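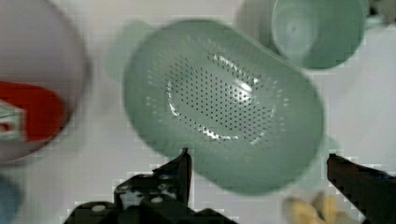 Late Stop Fault on Grusari Arms: Frequently Asked Questions

For operators, station leads and anyone using recordings from the Dornley play kitchen stations. If you are standing at an arm right now and it is still moving after you asked it to stop, press the red emergency button and read this later.

What is the late stop fault?

When an operator lets go of the hold switch, the arm is supposed to slow down and stop right away. On arms with the fault, it sometimes keeps going at its last speed for up to 215 milliseconds before it starts to slow. The gripper has the same delay. If it was closing when you let go, it goes on closing.

That is long enough for the fingers to travel well past the thing you were reaching for. At a play kitchen station it usually means a colander shoved across the counter or a bowl knocked over. It could also mean a pinched hand, and we are treating it as a safety fault for that reason.

Which arms have it?

All 16 Grusari arms at Dornley that are fitted with the Flirkonov gripper and running controller release 3. Arms on the older release don't have it. Arms on release 3 without a gripper attached have not shown it in testing, but they are under the same rules until the fix is signed off.

The release number is on the first screen of the controller under System. Don't go by the sticker on the cabinet. Several of the stickers are out of date.

What causes it?

The gripper and the arm share one message line. In release 3 the gripper was given a bigger share of that line so it could report finger position more often. When the fingers are moving and the arm is moving fast at the same time, the line fills up and the stop message waits its turn behind the position reports. It should never have to wait. In the older release stop messages had their own slot, and that slot was dropped by mistake when the settings were rewritten.

Does the emergency button still work?

Yes. The emergency button cuts motor power through separate wiring and doesn't use the message line. It was tested on every affected arm and there was no delay beyond the normal braking time. The hold switch is the one you can't fully trust.

How was it found?

An operator on the Friday afternoon shift noticed that the fingers landed past the colander handle on a quick reach, three times in a row, and wrote it in the station log. The first guess was a loose hold switch. The switch was replaced and the next reach did the same thing. After that the controller logs were pulled and the gap between switch release and stop showed up clearly.

There were earlier entries in the logs that should have been followed up. "Arm feels floaty" appears twice in June. Both were closed as operator feel. From now on, any log entry about an arm being slow to stop stays open until somebody has looked at the controller timing.

Was anyone hurt?

No injuries have been reported. One operator reported a finger being touched by the gripper while moving a toy on the counter. There was no mark and no treatment was needed. If something happened to you and you didn't report it, please report it now, even if it seemed too small to bother with.

Can I still run a station?

Yes, at reduced speed, and only if the station lead has done the stop check that day. The steps are:

1. Clear the counter in front of the arm. Leave one light item, such as the colander, in the middle.
2. Set the speed limit to Low on the controller. Check that the screen says Low after you leave the menu. It sometimes goes back to Normal if you exit with the side button.
3. Jog the arm toward the item with the gripper closing, then let go of the hold switch.
4. Read the stop time on the controller screen. Write it in the log.
5. Repeat from the other side.

If either reading is flagged in red, lock the station out and tag it. Don't run the check again hoping for a better number. The delay comes and goes with traffic on the line, so a good reading after a bad one doesn't clear the arm.

Why does the fault show up more on some tasks than others?

It depends on speed and on whether the gripper is moving during the reach. Slow pick and place work barely touches it. Tasks where operators sweep in fast and close on the way are the worst. Reaching for the colander is a common one. It is large, the handles are short, and people tend to start closing early so they catch the tab.

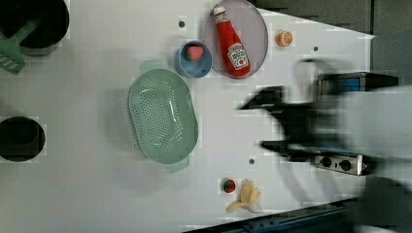 Fast moves away from the counter can also trigger it, but there is less to hit in that direction. The case to watch for is a fast return with the fingers opening, when a second person is leaning in to put items back. Wait until the arm is parked and the hold switch is on its hook before anyone reaches in.

What are the rules for hands on the counter?

No hands inside the taped line while the arm has power. This was already the rule. It had gotten loose at the play kitchen stations, where it is tempting to straighten a bowl or pick up a toy banana between attempts without parking the arm first. Park it every time. It adds a few seconds to each reset and the session targets have been lowered to allow for that.

Can I just take the gripper off and keep working?

No. Removing it changes the tool weight the controller is expecting, and the arm will drift unless the weight is reset. Leave the hardware alone unless you are one of the people who does tool changes.

Can I turn down the position reports myself?

Please don't. The setting is there in the Flirkonov menu and it does reduce the delay, but it doesn't remove it, and it throws off the finger width values in the recordings. Two stations were changed this way before anyone said anything, and sorting out which sessions were affected took most of a day.

Are recordings made with the fault still usable?

Mostly. The fault window covers 1,685 sessions. Each one is being checked by comparing the time of the hold switch release with the time the arm began to slow. Sessions get one of these marks:

Clear — no late stop found. Use as normal.
Late — at least one late stop. The video is fine, but the commanded motion and the real motion don't match for part of the session.
Open — not checked yet.

If you are training on arm motion, leave out Late and Open sessions. If you only need the pictures, you can use all of them. Motion blur in a wrist view is not a sign of the fault. Any quick move will blur at the shutter setting we use, on a good arm or a bad one, so please stop flagging sessions for blur alone.

Why does my session say Late when the attempt went fine?

The mark is about timing and has nothing to do with whether the task was finished. A late stop in open air, with nothing nearby, still counts. You don't need to redo the session unless your lead asks you to, and it doesn't count against you.

Who is making the fix?

Jayawardena maintains the controllers under the service contract and is preparing the corrected settings. The new version gives the stop message its own slot again and limits how much of the line the gripper can use. It has been running on a test arm in the back bay, with over a week of full speed reaches and no late stops so far. It still has to pass on an arm with a worn gripper cable, which makes the line busier, before it goes anywhere else.

Why not go back to the older release?

We looked at it. The older release doesn't know about the current gripper firmware, and taking the grippers back too would mean recalibrating every station twice — once going back and again when the fix comes. Running slow for a while was judged to be less risky than that much rushed calibration work.

How will I know my station is fixed?

The controller will show the new release number and the lead will hang a green tag on the cabinet door. Both have to be there. If you see the new number with no tag, the stop check hasn't been done yet, so treat the arm as affected and stay on Low.

What do I write in the log if I think I saw a late stop?

Write the station, the time, what you were reaching for, whether the gripper was opening or closing, and what got bumped or moved. "Was closing on colander, let go, fingers kept coming and pushed it" is a perfectly good entry. Then lock the station out and find your lead. Leave the items on the counter where they ended up until the lead has seen them.

I lock a station out and it turns out to be nothing. Is that a problem?

No. Lockouts don't go on anyone's record, and the lost time is charged to maintenance.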